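여행 준비 > 숙소·짐 점검표
최종 업데이트: 8/29/23
인쇄하기 | 이메일로 보내기

장기 여행자를 위한 숙소 입실·퇴실 안전 점검표 (코멘트 포함)

드디어 점검표 개정판을 올립니다! 4월에 스톡데일(Stockdale)에서 한 달 살기를 하면서 처음 만든 표인데, 세섹스(Sesex)로 넘어와 숙소를 두 번 더 옮기는 동안 항목이 꽤 늘었어요. 같이 다닌 Rui Fonseca가 현장에서 하나하나 체크해 줬고, 집에 있던 Amber Bunting이 읽어 보고 빠진 항목을 보태 줬습니다. 두 사람 코멘트는 이름을 달아 그대로 넣었어요. 이름이 없는 건 전부 제 글입니다.

표시 방법: [O] 이상 없음, [△] 지켜볼 것, [X] 바로 호스트에게 연락. 괄호 안은 세섹스 두 번째 숙소(223호)에서 실제로 적은 결과입니다.

1. 도착 직후, 짐 풀기 전

1-1. 현관문이 안쪽에서 열쇠 없이 열리는가 [O]
코멘트: 제일 먼저 봅니다. 스톡데일 숙소는 안에서도 열쇠로 돌려야 열리는 문이었는데, 열쇠를 문 옆 고리에 걸어 두고 한 달을 지냈어요. 이번 집은 손잡이만 내리면 열려서 정말 반가웠습니다!

1-2. 보조 잠금장치가 끝까지 걸리는가 [△]
코멘트: 걸리긴 하는데 문을 살짝 들어 올려야 해요. 밤에 급히 잠글 때 헷갈리니까 일행 모두 한 번씩 해 보세요.
Rui: 나는 세 번 만에 성공. 요령은 손잡이 쪽을 들면서 미는 것.

1-3. 계단과 비상구 위치 확인, 직접 걸어 내려가 보기 [O]
코멘트: 엘리베이터 말고 계단으로요. 비상구 앞에 자전거가 서 있길래 호스트에게 말했더니 저녁 전에 옮겨 주셨습니다. 이런 분들 만나면 여행이 두 배로 즐거워져요.

1-4. 건물 주소를 현지어로 적어 두었는가 [O]
코멘트: 휴대폰 메모 하나, 종이 하나. 택시에서도 쓰고 구급차 부를 때도 씁니다.

2. 화재와 가스

2-1. 연기 감지기 시험 버튼 [X]
코멘트: 눌러도 조용했습니다. 건전지를 갈아 끼우니 온 건물이 깰 만큼 우렁차게 울리더군요. 이후 [O]로 수정.

2-2. 일산화탄소 경보기 유무와 작동 [O]
코멘트: 가스보일러나 난로가 있는 집이면 꼭 보세요. 저는 휴대용을 하나 들고 다닙니다. 손바닥만 한데 이렇게 든든한 물건이 또 있을까 싶어요.
Amber: 비행기 탈 때 건전지는 빼서 따로 넣는다고 적어 줘. 지난번에 가방 안에서 울렸다며.

2-3. 가스 밸브 위치, 잠그는 방향 [O]
코멘트: 싱크대 아래 왼쪽. 외출할 때마다 잠갔습니다.

2-4. 소화기 또는 소화 담요 [△]
코멘트: 소화기는 있는데 점검 날짜가 지워져 읽을 수가 없었어요. 압력 바늘은 초록 칸. 호스트에게 사진을 보내 두었습니다.

3. 전기와 물

3-1. 콘센트가 헐겁거나 그을린 곳 [O]
코멘트: 침대 뒤까지 봐야 합니다. 침대를 밀어 보는 게 귀찮아도 딱 한 번이니까요!

3-2. 멀티탭 정격 확인 [△]
코멘트: 전기포트와 드라이어를 같이 쓰지 않기로 일행끼리 약속했어요. Rui가 첫날 아침에 바로 어겨서 차단기가 떨어졌고, 덕분에 차단기 위치는 확실히 알게 됐습니다.

3-3. 온수 온도 [O]
코멘트: 처음 몇 초는 손등으로 확인. 아이와 함께라면 욕조에 앉히기 전에 꼭 다시 재 보세요.

3-4. 욕실 바닥 미끄럼 [X]
코멘트: 타일이 반질반질해서 젖으면 위험하겠더라고요. 동네 가게 자벤(Zaven)에서 고무 매트를 300에 샀습니다(현지 돈이에요). 퇴실할 때 두고 왔으니 다음 손님이 잘 쓰시길.

4. 창문과 발코니

4-1. 난간을 두 손으로 잡고 흔들어 보기 [O]
코멘트: 기대기 전에 먼저요. 전망은 최고였습니다. 아침마다 항구가 보이는데, 커피 한 잔 들고 나가면 그날 일정은 이미 절반쯤 성공한 기분!

4-2. 창문 잠금, 특히 지붕과 이어진 쪽 [O]
코멘트: 부엌 창이 옆집 지붕과 가까웠어요. 외출할 때와 잘 때는 잠갔습니다.

5. 짐과 바닥 동선

5-1. 침대에서 문까지 바닥에 걸릴 것이 없는가 [△]
코멘트: 우리 일행의 영원한 약점입니다. 정전이 되면 발로 더듬어 나가야 하잖아요. 자기 전에 가방은 전부 벽 쪽으로 붙이기로 했습니다.

5-2. 여권, 비상금, 약을 한곳에 모았는가 [O]
코멘트: 비상 가방은 작고 가벼워야 합니다. 파르키츠(Farkitz) 파우치를 쓰고 있는데 지퍼가 두 개라 약을 따로 넣기 좋아요. 밤에는 문 옆에 걸어 둡니다.

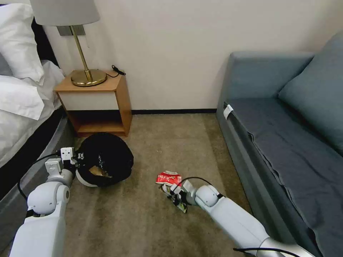
5-3. 손전등이 손 닿는 곳에 있는가 [O]
코멘트: 휴대폰 불빛도 괜찮지만 충전이 바닥난 밤을 한 번 겪고 나니 작은 손전등을 꼭 챙기게 됐어요. 베개 옆이 좋습니다.

5-4. 충전 중인 보조배터리 위치 [X]
코멘트: Rui가 이불 위에서 충전하고 있었습니다. 책상으로 이동 후 [O].
Rui: 인정. 고쳤음.

6. 퇴실하는 날

6-1. 가스, 물, 창문 순서로 잠그기 [O]
6-2. 냉장고와 서랍 다시 열어 보기 [O]
코멘트: 치즈를 두고 올 뻔했어요. 세섹스 치즈는 정말 꼭 드셔 보셔야 합니다. 시장 안쪽으로 들어갈수록 맛있는 집이 나와요.

6-3. 열쇠함 비밀번호 [△]
코멘트: 우리가 받은 번호는 2162였는데, 이전 손님도 같은 번호를 썼다고 하더라고요. 호스트에게 손님마다 바꿔 달라고 부탁드렸고 그날 바로 바꾸셨습니다. 그래서 여기 적어도 괜찮다고 허락받았어요.

6-4. 수리할 곳을 호스트에게 글로 남기기 [O]
코멘트: 보조 잠금장치, 소화기 날짜, 욕실 바닥. 말로만 하면 서로 잊어버리니 메시지로 보냈습니다. 고맙다는 답장에 동네 빵집 약도까지 붙어 왔어요!

숙소 한 곳을 다 도는 데 저희는 차 한 잔 우려 마실 시간이면 충분했습니다. 캠핑카나 게스트하우스용으로 고쳐 쓰셔도 되고요, 빠진 항목이 보이면 메일로 알려 주세요. 다음 판에는 Amber가 조르고 있는 반려견 동반 항목을 넣을 예정입니다.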